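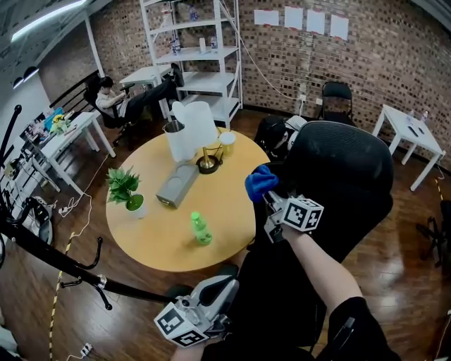
Frequently Asked Questions: Shared Tables, Cleaning and Lost Cups

Emska Studios, Rebelo Building, 3rd floor
Last revised in October. If your question isn't covered, ask at the front desk, where you will be told to read this page.

Who cleans the tables?

You do. The evening cleaners take care of floors, bathrooms and trash. They have been asked to leave tabletops alone ever since one of them tidied away a tenant's scale model of a parking garage. Anything flat and above knee height belongs to whoever used it last.

What am I supposed to wipe it with?

A cloth. The blue ones are for tables and desks. The yellow ones are for the kitchen and should stay there, along with whatever they have picked up. Clean blue cloths are in the drawer under the mail slots, and used ones go in the bin next to it. A used cloth folded neatly and put back in the drawer is still a used cloth.

Can I use the spray from the kitchen?

Not on wood. The kitchen spray is for steel and tile, and it leaves a cloudy patch on the light wood tables that no amount of rubbing will fix. A damp cloth does the job. For coffee rings, put a drop of dish soap on the cloth, go with the grain, then wipe again with plain water and dry it.

Do I have to move everything off first?

Yes. Wiping neatly around the lamp gives you a clean table with a lamp-shaped map of last week on it. Lift the lamp by its base and leave the shade out of it. Speakers get unplugged before anyone comes near them with anything damp. Then put it all back, more or less where it was. We're not measuring.

What about the plants?

Plants live on saucers, and the saucer gets wiped too. Please don't water a plant because it looks sad. Four other people had the same thought this morning. There is a watering card in the drawer with the cloths, and if you water something, you write it down.

Whose cup is this?

We don't know either. Any paper cup on a shared table after 6 p.m. is trash, lid or no lid. Bottles with something left in them get moved to the shelves by the door and stay there until the end of the week, when they are emptied and recycled. If yours was a nice one, put your name on it.

Can I tape things to the brick?

Paper only, and only with the low-tack tape from the front desk. Brick is dusty, so your sheet will probably fall down at some point, and that's between you and the brick. No hooks, no nails, no glue. The landlord charges $250 per hole, and we pass that along with our sympathy.

The table wobbles. Is that a cleaning question?

It is now. Try turning the table a little, as the parquet isn't level anywhere near the outside wall. If that doesn't help, send a ticket to Trimeck, who look after the furniture, and include the table number (it's underneath, sorry). Folded cardboard is fine for an afternoon.

How do I get more cloths?

We order them from Dultodska in boxes of 100, so there should be plenty. The last box went in under a month. If you have a stack of them in your desk - and you know who you are - the drawer is open all day.

Locker 283 smells. Who do I tell?

We've been told.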